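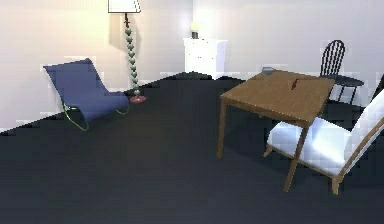
Section 4. Checking a Room Before Unattended Runs

This section applies to anyone who prepares a simulated room in Flanow for household manipulation work. It covers the checks required before a room is released for unattended runs. Complete the checks in order. If a step fails, correct the room and start again from step 1, even if the change was small.

The rules follow the Lullwood house practice for home scenes, revised in March. Where your own site has a stricter rule, use the stricter one.

4.1 Before you start

You need edit rights to the room file and a login for the run queue. Close any open session on the same room. Two people saving to one room file will overwrite each other without a warning.

Note: Rooms imported from Nurkex keep their old collision settings. Open each piece of furniture once in the editor and save it, or the old values stay in force.

4.2 Room and furniture

1. Load the room with the clock stopped.

2. Check that every lounge chair, armchair, table and floor lamp stands on the floor. Furniture that starts slightly above the floor will drop when the clock starts and may slide.

3. Check rocker chairs separately. A chair on curved runners must be set to Fixed unless the task calls for moving it.

4. Look for overlap where seats are pushed under a tabletop. Overlap between an armchair and a table leg is allowed only if both are set to Fixed.

5. Check each lamp. The shade, stem and base must be one body. A lamp built from many small parts, such as a beaded stem, slows the run and can come apart on contact.

6. Start the clock and let the room settle for 7 seconds. Nothing should move after that. If something does, stop and go back to step 2.

Caution: Do not fix a drifting object by raising floor friction. It hides the fault and changes the result for every other object in the room.

4.3 Small items

1. Place items the arm will handle fully on the tabletop, at least 50 mm from any edge. Long, thin items are measured from the end nearest the edge.

2. Give each item a name that says what it is. "Dish" is acceptable. "Object_new" is not.

3. Save the starting layout. All resets return to this layout, so save it only after the room has settled.

4. Reset the room four times and compare the positions after each reset with the saved layout. They must match.

4.4 Close views

A wide view is not enough to pass a room. Switch to each close camera and look at what it shows at the starting position.

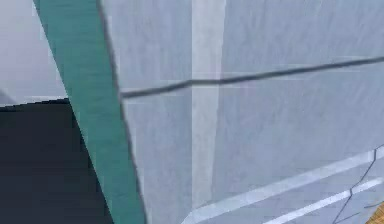 Source: Flanow render, Lullwood home scenes. Supplied by Mirjana Bošković.

1. Confirm that the close view updates when the clock is running. A view made up mostly of large, flat surfaces can look the same whether it is live or frozen. Check the time counter in the session bar.

2. Write down which surfaces fill the view at the start. If you can't name a surface, enter "unidentified" and ask the room's author. Do not guess.

3. Check thin lines and seams at full size. Soft or stepped edges are acceptable. Edges that flicker while nothing is moving usually mean two surfaces share the same plane, and one of them must be shifted.

4. If the task item is outside the close view at the start, record this in the room notes. It is allowed, but the person reviewing the runs needs to know.

Note: Do not move a close camera to get a better picture for the record. The camera position is part of the approved setup.

4.5 Limits and stopping

Set the force limit and the time limit before the room goes into the queue. The default of 100 attempts per batch may be lowered by anyone and raised only by the person who signs the release. A batch must stop by itself when an item leaves the table and lands on the floor, unless the task includes picking it up from there.

Test the stop by hand once. Press Hold in the Mạch panel while the arm is moving, then confirm that the clock and the counter both halt. On a busy server the halt may take around four seconds to show on screen.

Caution: A room that passes this section is cleared for simulation only. Settings must not be copied to a physical arm. Section 7 covers that work and has its own release form.

4.6 Release

The person who built the room may not sign its release. Send the room notes and the saved layout to Kumaresan Bhat or Harriet Yazzie. Rooms with floor lamps or rocker chairs set to Movable also go to Lakmal Ranasinghe, who keeps the list of exceptions.

After sign-off, the room file is locked. To change anything, including lighting, make a copy under a new version number and repeat 4.2 through 4.5.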